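December 22, 2022
Holds queue and blog import, notebook entry

Picked up where the October entry stopped. The job is still the reading tracker: take book bloggers' reviews and travel posts, pull out the titles, match them to library catalogue records, and show a reader how long the holds queue is before they click.

Import first. The Umby export came through as one file of 1,329 posts with comments attached. 469 of these mention at least one book by title. The rest are giveaways, holiday write-ups, blog tour notices and "what I'm reading this week" posts where the title sits only inside a cover picture, so the parser gets nothing. I have left those out for now.

Title matching is better than last time but still weak on series. When a commenter writes "the third one" or "that series everyone is reading", the matcher picks the first volume. Changed it to return the series record with no volume. Less precise, fewer wrong holds. Short titles are the other trouble. One-word titles match ordinary words in the travel posts, so a post on ferry times in Harnen ended up with 10 suggested books. Added a rule: a one-word title needs an author surname within the same comment or the comment directly before it.

Edition grouping. The catalogue keeps large print, audio and the ordinary hardback as separate records, each with its own queue. Readers on the blogs nearly always mean "any copy I can get". Grouped them under one work and show the shortest queue first, with the format next to it. Audio needs a separate switch – some people will not take it at any price.

Blue tape grid, all three.

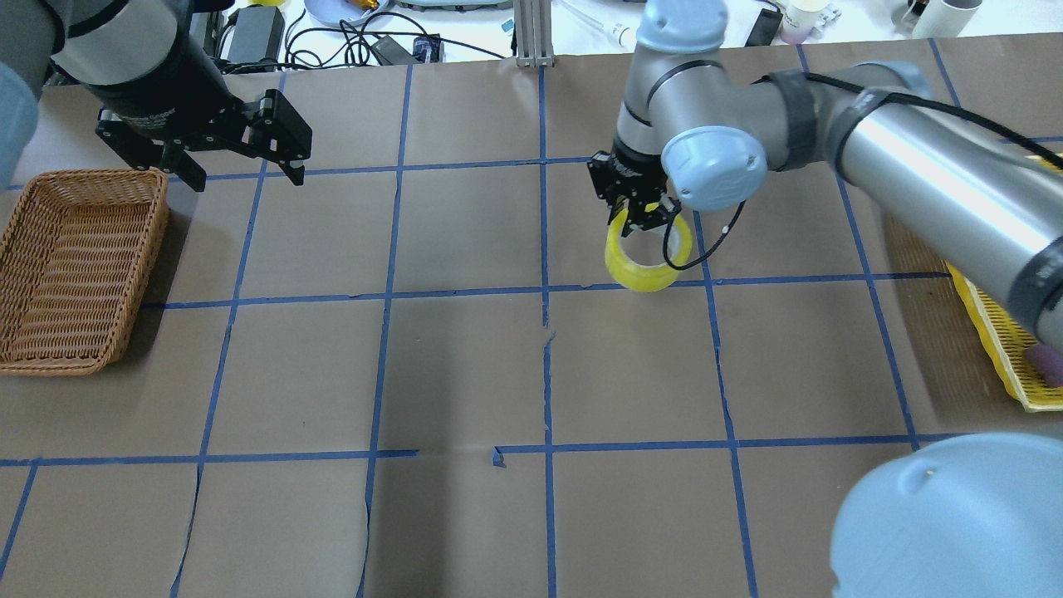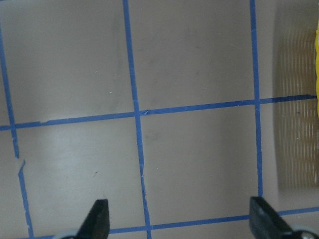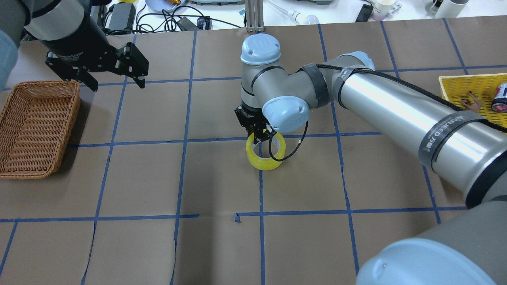

If a reader has two holds on the list and both arrive in the same week, can one be put back without losing the place?
Pausing a hold keeps the place in the queue, provided it is done before the copy is marked ready for collection. After that the copy goes to the next reader and the hold starts again from the bottom.

The tracker therefore needs to offer the pause early. Set the prompt to appear when the reader reaches second place in any queue and already has another book waiting. Second place is a guess. On long queues with many copies it will be too late, as several places can clear in a morning. Try a setting based on places divided by copies.

Comment threads: Eze now keeps replies nested to four levels, Jirano flattens everything. For matching purposes flat is easier, but it loses who is answering whom, and "I loved it too" then attaches to whatever was posted last. Went with nested and a fallback to flat when the parent comment has been deleted. Checked 275 comments by hand against the output. Errors were mostly from deleted parents, a few from posts that review two books together.

Spelling variants in place names (Marrakech, Marrakesh) were splitting travel posts into separate tags. Merged with a small table kept by hand. Not worth anything cleverer.

To do:
Rerun the import with the one-word rule on and compare.
Decide what to show when a title is on order but has no copies yet. At present it reads as a queue of zero, which is wrong.
Dates on old comments are in two formats – fix before sorting.
Ask whether the catalogue feed can be refreshed overnight as well as at noon.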